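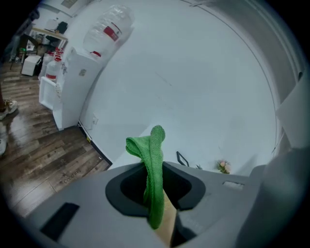
Why does my Utora band show fewer steps on the watch face than in the phone app?
The band and the app count from different sources. The band reports only its own motion sensor, while the app merges band data with steps recorded by the phone. If both devices are carried and the merge setting is on "Sum" instead of "Prefer band," the app total will be higher.

Ticket status: Closed — resolved by settings change and firmware update
Product: Utora activity band, second generation
Companion app: Cantero Sync
Category: Data mismatch / step count

Reported problem
Customer states that the band showed 800 steps at noon while the app showed 1,114 for the same period, a difference of 314. The mismatch began in October after the customer moved to a new phone. Heart rate and sleep data match on both screens. Battery life is normal. The customer also wears the band while pushing a stroller and asks if this could be the cause.

Initial response
Stroller use can lower the count on any wrist device, but it lowers it on the band and in the synced band data equally. It does not explain a gap between the two. Customer was asked for the following:

Firmware version (Settings > Device > About)
Source list from the app (Profile > Data sources)
Time zone on the phone and on the band
A diagnostic log, sent from the app while the band is connected

Customer reply, 9:40 a.m.
Firmware 2.16. Two sources listed: Utora band and phone motion. Time zones match. Log attached. Customer adds that the band was unpaired from the old phone before the new one was set up, and that the old phone has been wiped.

Log review
Pairing record is clean, one bond only. Sync interval is 300 seconds, which is the default. No dropped packets. Both sources are writing to the daily total, and the merge mode is "Sum." With this mode the app is supposed to discard phone steps whenever band steps exist in the same minute. The discard rule is not being applied to the first sync after the band wakes from idle. Each of those syncs adds a block of phone steps on top of the band steps.

This is a known fault in firmware 2.16 — the wake message goes out without a time stamp, so the app cannot line up the two sources. Fixed in 2.17.

Steps sent to customer
1. Open Cantero Sync and go to Profile > Data sources.
2. Change merge mode from "Sum" to "Prefer band."
3. Place the band on its charger and leave it there for the update.
4. Go to Settings > Device > Update and install 2.17. Keep the app open on screen until the band restarts.
5. After the restart, pull down on the home screen to force a sync.

Do not reset the band. A factory reset erases any data not yet synced and has no effect on this fault.

Customer reply, 4:15 p.m.
Merge mode changed. Update stopped at 16 percent and the band went back to the clock screen. Second attempt stopped at the same point.

Support response
A stop at 16 percent is where the app hands over from the low-power connection to the faster one. Some phones block this when battery saver is on. Turn battery saver off, close any other fitness app that connects to the band, and try again. The customer's source list did not show other apps, but the log has a connection request from Bumon Run, which was installed on the new phone and still had Bluetooth permission.

Customer reply, next morning
Battery saver off, Bumon Run permission removed. Update finished on the first try. Band and app now show the same number after each sync. Customer asks if the October totals can be corrected.

Support response
Past days can be recalculated one at a time. Open the day, tap the menu, and choose "Rebuild from band." This works for days still held on the server. Days entered by hand are skipped. Weekly averages refresh overnight, and badges already earned are not removed.

Internal note
Linked to the 2.16 wake message fault. Help page for the Clurton clip tracker lists the same merge modes under different names — request sent to docs to bring the two pages in line.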